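## Unit 5: Comparative Trials of End Effectors and Cameras

This unit prepares students for the second laboratory assignment, in which a multi-fingered hand and its cameras are assessed on thin, flexible parts. Students should have read the Henura controller guide before the session and should bring the trial sheet issued in Unit 4.

### 5.1 Purpose of the trial

A gripper that performs well on rigid blocks may perform poorly on a part that bends. Shoe insoles are used in this course because they are light, curved along their length, and easily marked by excess force. The trial compares two hands, the Flodis and the Clorkuvum, under the same controller settings. Each hand completes 200 picks.

A pick is counted as successful only when the insole leaves the shelf, remains in the hand for five seconds, and is set down without a second attempt. Partial lifts are recorded separately.

### 5.2 Choice of camera view

The course uses two kinds of view. The head camera covers the shelf and both arms, and it is the usual source for planning the approach. The wrist camera moves with the hand and is intended for the last part of the motion.

An insole held nearly upright in the left hand, as seen from the head, followed by a view from the wrist:

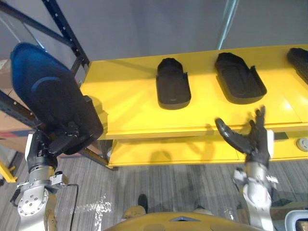
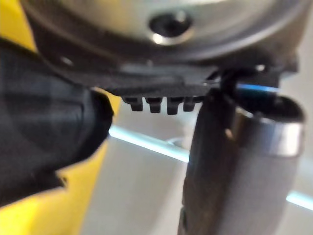 Students are asked to judge each camera by the decisions it supports. Three questions should be answered in the report:

- Can the heel and toe of the part be told apart?
- Is the point of contact between finger and part visible?
- Is the view in focus at the distance where the hand closes?

A camera that fails the third question may still be useful for confirming that a part is present. The report should state this clearly and should not assign a single overall score.

### 5.3 Controller settings

The Bajwa test program is to be loaded before either hand is enabled. Closing speed remains at level 2 for all trials. Students may adjust finger force between runs, but never during a run - a change made partway through makes the remaining picks impossible to compare. Any adjustment must be entered on the trial sheet with the pick number.

If a hand stalls, release the part with the manual command and record the event as a stall. Do not restart the count.

### 5.4 Written work

Submit one trial sheet for each hand and a report of no more than two pages. Tables may be placed in an appendix. Reports are collected in Room 337 at the start of the next laboratory session, and late work is subject to the department's usual penalty.

Reading for Unit 6: Henura controller guide, section on force limits.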